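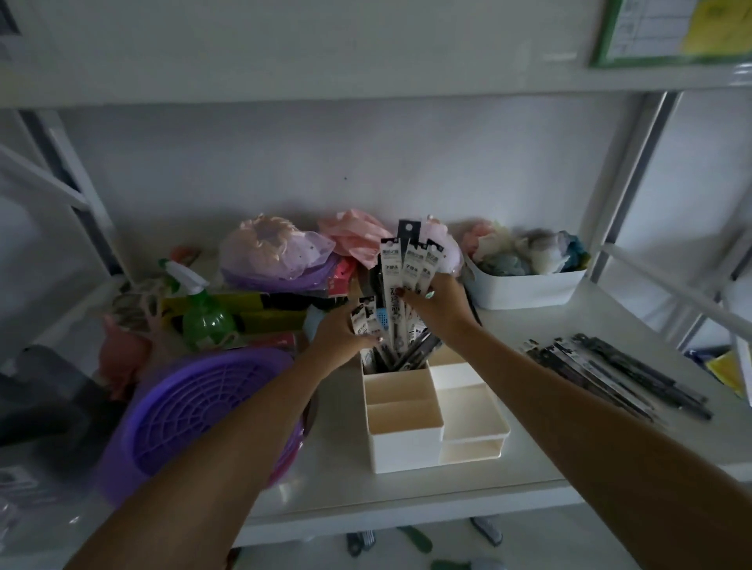

Photo: Anas Bennani

Search this site Enter keywords Go

Retail Pricing, Unit 4: Refills, Cartridges and the Cheap Handle
Course handout, revised 25 April 2021

Read this before the seminar. The textbook chapter on "captive products" is fine as far as it goes, but it repeats a story that I think gets told too easily, and I'd like you to arrive with some doubts.

1. The standard story

A company sells the long-lasting part cheap and the part that runs out dear. Razors and blades are the usual pair, then printers and ink, then coffee machines and pods. The buyer is drawn in by the low first price and pays for it later. The textbook calls this a two-part price and treats it as a settled fact about how such goods are sold.

Pen refills are supposed to fit the same pattern. A stationery buyer picks up a decent pen body and then comes back for refills. But look at the prices in any school supply aisle before you accept that. Many refills are sold for pennies, in plain packaging, and a lot of them fit bodies from several makers. If the seller can't stop you from buying somebody else's refill, where does the high margin come from? The chapter doesn't say.

2. What has to be true for it to work

Lock-in. The second part must fit only the first part, or at least the buyer must believe so. A standard size kills this quickly.

Bad arithmetic by the buyer. People have to ignore the running cost, or be unable to work it out. Economists like to assume this about shoppers and never about themselves.

No easy exit. If a new body costs less than three refills, the customer walks away. So the cheap handle can be too cheap. I have not seen a textbook admit this.

3. Case: Stuvard and Prorik

Stuvard sold a refillable marker at a loss, by its own account, and expected to make the money back on ink. Its internal target was 13 refills per marker over the life of the product. What it got was 2. Most people used the marker until it ran out, tried one or two refills, and lost the cap or the marker itself. (Lost pens are missing from every model in the chapter. Ask anyone who shares an office.)

Prorik went the other way and sold refills in bulk to schools, with no pen of its own at all. Its smallest order was 3000 pieces. It made a thin profit on each one and didn't care whose pen they went into. The trade press called this "leaving money on the table." Maybe. Prorik was still in business when Stuvard dropped its marker, so I would want to see the table first.

Be careful with this case too. Two firms prove nothing much, and I picked them knowing they would make my point. Stuvard had other troubles, including a warehouse move in December that left stores without ink for weeks. Some of those missing refill sales may be missing for that reason alone.

4. The green claim

Refills are also sold as the less wasteful choice. This is plausible and poorly supported. A refill that comes in its own sleeve with a hanging card may save less material than the buyer thinks — the answer depends on the weight of the body, the weight of the packaging, and how often the body really gets reused. The Walczak reading gives a break-even figure of about 21 uses for one type of heavy metal pen. Notice that this rests on a survey in which people reported their own habits. People who buy metal pens tend to think well of their habits.

5. For the seminar

Bring one product where you think the standard story holds and the prices to back it up, with the cost of the first part and a full year of the second. Store prices only, no list prices.

Read Walczak, sections 1 and 3. Skip section 2, the math has an error in it that I have written to the publisher about twice.

The Trorka price sheets are in the course folder. They are the company's own numbers — treat them that way.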